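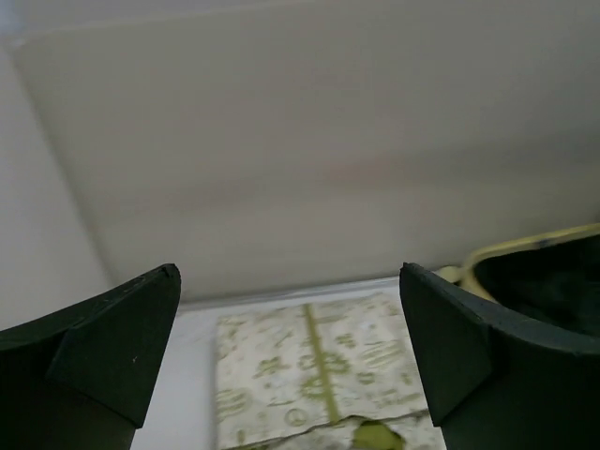 Gripper fingers over a patterned sheet, yellow-rimmed container at right.

Gripper care on the Narkusach arm: questions we keep getting
Maintained by Tshepo Sithole

Do the fingers really last 900 hours?
That's what the Gosling sales sheet claims. I have never seen the test behind it. Ours get looked at every 30 hours and changed when they need it, whatever the hour counter says.

Are scuffs along the edges a reason to swap them?
No. Matte fingers scuff. Run a thumbnail across the mark. If it catches, order a pair. If it doesn't, leave it alone.

Can I replace only one finger?
You can, and the manual allows it. I don't trust it. A fresh finger against a worn one closes off center, and thin stuff like paper is where you'll notice first.

What about picking inside bags and other soft things?

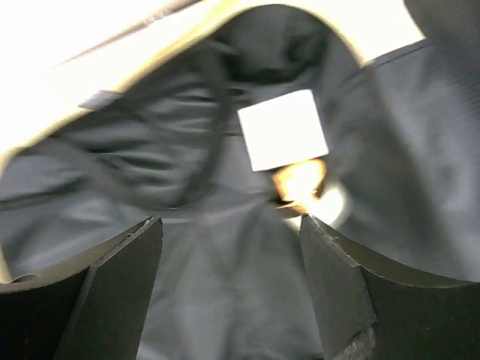
Fabric is the job I'd be slowest to believe anyone's wear numbers on. Folds drag on the inner faces, straps find their way between the tips, and none of it shows up on a test bench with steel blocks. Look low down on the inner face, near the base, where people forget to check. The right finger has a fuzzy, frayed patch there, and the surfaces above it are smooth. A patch like that gets logged as part 3158, inner face, and checked again at the next stop.

Does the Estwood cleaning spray help?
It makes them smell clean. A damp cloth and a dry cloth do the same work. Keep any liquid off the wrist camera.

Do I have to recalibrate after a finger change?
Yes. The Uneo software says it corrects itself. Run routine 83 anyway, with the gripper open and nothing between the tips, and write down the offset before and after.

The auto-check came up green. Can I skip looking?
No. It reads motor current and has no idea what the surface is like. Power down, lock out the arm, and look at both inner faces with a flashlight.

Who approves a swap on Sunday?
Whoever is on shift. Put the old pair in the marked bin so I can see them Monday.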